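# Vallier peel-and-stick wallpaper, one bathroom and a hallway later

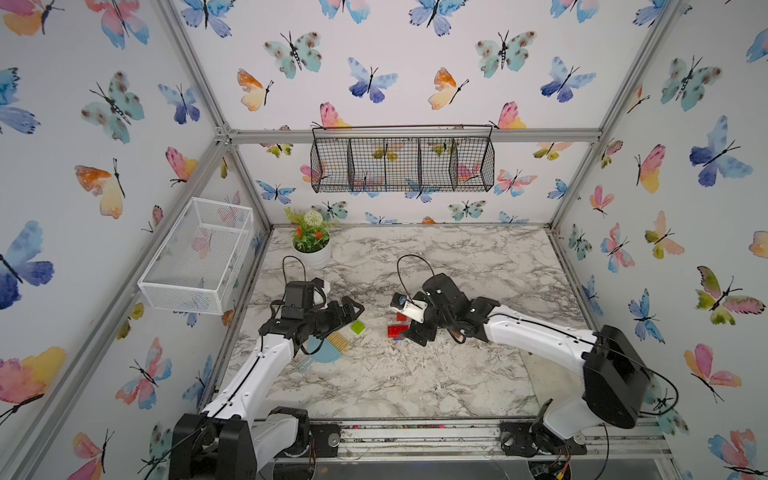
*by the Stavbridge flat blog | 27/04/2018 | filed under: walls*

Short version: good paper, bad instructions. Would buy again, wouldn't do the ceiling line again.

Ordered the Vallier in July last year, so it's had a winter on the wall. Came to 144 dollars with shipping. Tam (the shop on the corner, not the online one) wanted 200 for the same rolls. No thanks.

Going up: easy for the first strip, awful for the second. The backing comes off in one long curl and sticks to your elbow. Peel a foot at a time. Leaflet says peel the whole sheet, ignore it. Pattern match was fine down to waist height, then it drifts a hair. Only I notice.

Repositioning works. Got three goes out of one piece before the corner stopped grabbing. Small bubbles went down overnight, the big ones needed a pin.

Bathroom side: one seam lifted by the window, after maybe a month of showers. Dab of seam glue, still holding. Hallway has been perfect. Wipes clean with a damp cloth, havent tried anything stronger.

Compared with Wivov, which I had in the old place: Wivov is thicker and hides bumps better, but it took paint off when I moved out. Pulled a test bit of Vallier from behind the door and the paint stayed put. For renters thats the whole thing really.

Gripes. The trim knife in the box is useless, get a real one with snap off blades. Roll labels don't show the batch number on the outside so you have to open them all to check. And the smell, first two days, windows open.

Busy prints are more forgiving at the seams then stripes, if you're still picking.

Four out of five. Would be four and a half with a decent knife.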